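Ternex hand grippers: can they do the laundry yet?

I get asked this more than anything else (usually by people with a basket waiting at home!), so here's my answer before you get to the order form. The Ternex pair is a set of two grippers you hold yourself, one per hand, and you do the chore with them so a machine can learn from it later. Shirts are the chore everybody wants to see, so shirts it is.

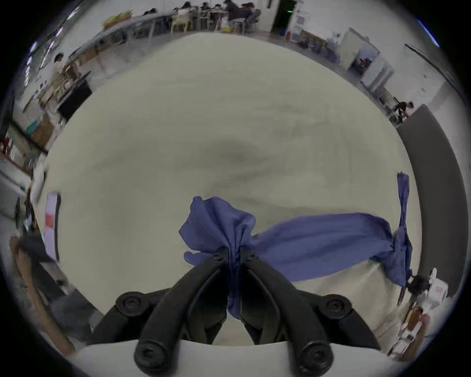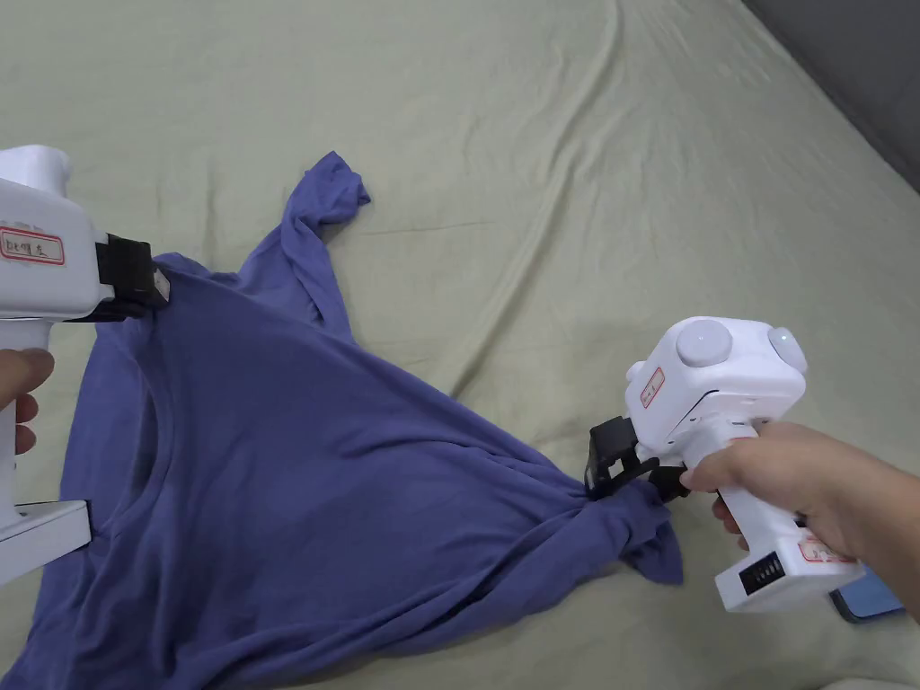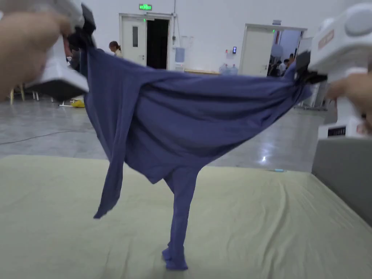
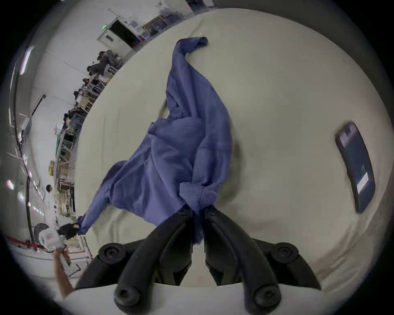
Cloth in the jaws, four times over.

Folding a towel, sure, I'd trust a robot with that on a good day. A long-sleeved shirt is a whole other thing, and sleeves are my personal enemy – they twist, they flop, and the arm we trained in June still goes after the wrong end. Cyrill Berchtold thinks we need more recordings. We have 3574 of them and I think we need better ones, so we argue about it over lunch.

Would I buy a laundry robot today? Nope. Would I buy the grippers and start collecting? Yes, if you've got the patience and a free table. Order code is 2262, sold in pairs only, and spare finger sets are under 643. Write to Carola Brinkmann if you want to borrow a pair first.

Related items
Vindeck table clamp
Ternex spare finger set
Phùng carry case

We use cookies to remember your cart. Accept / Settings

Last updated: July 2025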